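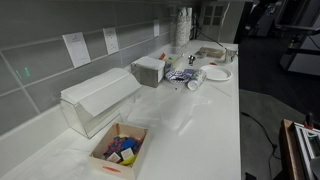 Why does the water at my kitchen tap hammer when the washing machine shuts off?

Posted by Mahlet Lencho

House is a single-storey weatherboard in Nelstead, built 1958, copper pipe under the floor. The bang comes at the end of each fill, once or twice, and the mixer tap in the kitchen shudders with it. It started in February. Static pressure at the garden tap reads 400 kPa on a screw-on gauge. Is this a fault in the tap, the machine or the pipes?

Bradley Nuttall

The solenoid valve in the washing machine closes in a fraction of a second. The moving column of water has to stop just as fast, and the pressure spike travels back through the pipe until something absorbs it. The kitchen mixer is on the same branch, so it moves.

400 kPa is within the normal range, so a pressure reducing valve is not the first thing I would buy. Check these in order:

Pipe clips. Get under the floor while someone runs a fill cycle. Clips on older copper work loose from the bearers and the pipe knocks against the timber. Re-clip with a rubber-lined saddle wherever you see movement.

Washing machine stop tap. A worn jumper valve can chatter and sounds much like hammer. Half-close the tap and run another fill. If the noise changes from a bang to a rattle, replace the washer.

Arrestor. If the pipe is secure and the bang remains, have a water hammer arrestor fitted as close to the machine's cold tap as possible. One fitted at the kitchen end will do much less. Leave room to get a spanner on it later.

Measure the pressure again late at night, say 11 pm. Mains pressure rises when demand drops, and a daytime reading can be misleading. If it goes over 500, a reducing valve is worth pricing.

Dinesh Munshi

Had this at our place in Ekbridge. Turned the machine tap down a bit and it went away. Fill takes longer.

Zamfira Chiriac

Agree with Bradley on the order. One addition: look at the mixer itself. If the fixing nut under the bench is loose, the tap body will shudder even with a small spike. Tighten it by hand, then a quarter turn with a basin spanner. Check the flexible hoses at the same time, and replace any with rust on the braid or a kink near the ferrule.

Depending on where you live, fitting an arrestor into fixed pipework may be licensed work. The type that screws between the tap and the machine hose usually isn't, but check with your local plumbing regulator.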